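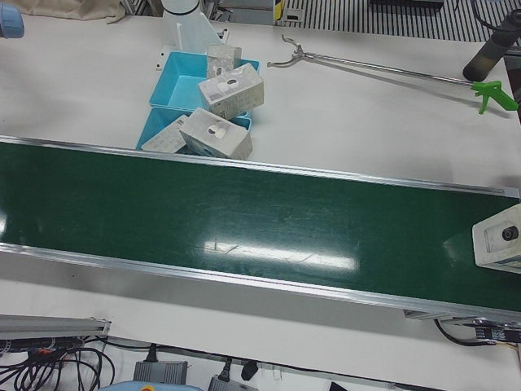 Every few months somebody tells me that free returns are the best thing that ever happened to shoppers. My neighbor Bit-na Ha said it again in June, with two pairs of the same boots in her hallway, one of them headed back. I like Bit-na and I understand the appeal. But "free" is a word I've learned to read slowly. Somebody pays to move the boots both ways, and I doubt it's the store. The price of all that travel has to land somewhere, and the price tag is the obvious place.

Stores don't put it like that. Korora, where I bought a lamp last year, calls its policy "shopping without worry." I worried plenty. The lamp came with the wrong shade, I mailed it back, and the refund took five weeks and 2 phone calls. Paltlow was quicker, but the refund came as store credit until I complained.

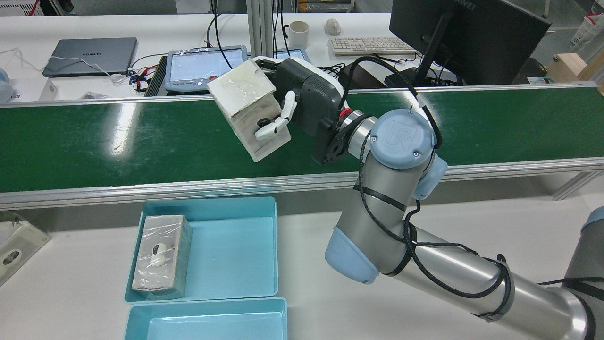

*A worn box, wrapped partly in clear plastic, held over the belt.*

Chelsea Whitlock ran a small housewares shop in my town until her lease ended. She let people bring things back if they had the receipt and looked her in the eye. Her customers thought before they bought, and so did she before she stocked. When she tried selling online she matched the big sites on returns and went through $900 in postage before the first season was over. She quit offering it. Orders dropped, and she got angry emails from people who'd never set foot in the place.

I don't blame them much. We've been trained to order the medium and the large, keep one, and feel thrifty about it. I've done it myself with sweaters, and once with a coffee grinder I had no business buying. 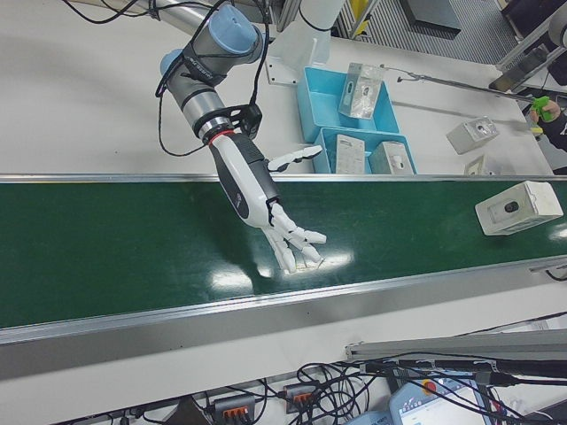 What I can't swallow is the claim that this is all for our benefit. If a store wanted to help me, it could start by printing sizes that mean something. It could show the lamp next to a chair so I know how big it is. That would cost less than hauling my mistakes across three states -- and it would sell me fewer things, so I'm not holding my breath.

Mwajuma Ndung'u, who I've argued with over this for years, says people with bad knees or no car need easy returns more than I need a lecture. She's right about the knees. I'd keep returns free for anything broken or wrong, no questions, same as Chelsea did. For the second pair of boots, charge the postage and lower the price of the first.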